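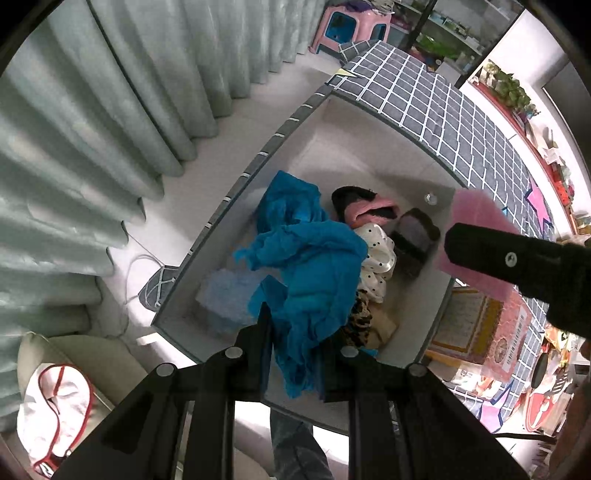 **Juraj Čierny**

With respect to the notice of 8th May, I must object to the flat charge. Residents of the Dawber building were informed in April that basement storage would remain included in the rent until the new shelving had been installed. It has not been installed. A household that keeps one box of winter clothing downstairs would pay the same as a household that keeps furniture there. I ask that the charge be withdrawn until the shelving is in place.

---

**Brostel Housing Office**

Thank you for your comment. The charge applies to the storage bay and does not depend on what is kept in it. There are 129 bays for 382 apartments, and 34 households are now on the waiting list. The Office considers that a modest charge will encourage residents who no longer use a bay to give it up.

The shelving order was placed with Pastitz and has been delayed. Residents will receive written notice when an installation date is known.

---

**pastitz_row_tenant**

The April letter says "included until further notice." It does not mention shelving. I have it in front of me.

---

**Juraj Čierny**

The letter sent to the Dawber building had a second page. The shelving is mentioned there, in the paragraph on access hours. If other buildings received only one page, that is a separate matter and the Office should address it.

---

**Jurgita Uibo**

I support the charge, although I understand the concern about the letters. My household has been on the waiting list for 16 months. During that time we have kept all seasonal clothing and bedding inside a two-room apartment, and I have passed several bays that appear to be used for very little.

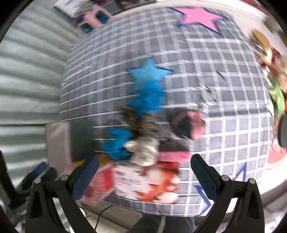

I would add that the present rules allow a bay to be kept indefinitely, even when the leaseholder has moved to another building. A charge would at least require each household to consider once a year whether it still needs the space. I would also ask the Office to publish the order of the waiting list - by application number, without names - so that applicants can see whether it is moving.

---

**gririco_4th_floor**

A charge does not free up anything for people who can afford to ignore it. Shared bays would. Two households per bay, with a divider, was raised at the Gririco building and never answered.

---

**Brostel Housing Office**

Shared bays were reviewed and were not adopted, as the current locks allow one key holder per bay. The proposal may be reviewed again when the locks are replaced.

The Office confirms that the second page of the April letter was sent to the Dawber building only. No charge will be collected from that building until the matter has been settled. The charge for all other buildings stands. The waiting list will be posted by application number in each lobby.

---

**pastitz_row_tenant**

So one building is exempt and the rest of us pay. Please state where a formal appeal should be sent.

---

**Brostel Housing Office**

Appeals should be made in writing and left at the front desk of the Office. Please include your bay number and a copy of the letter you received.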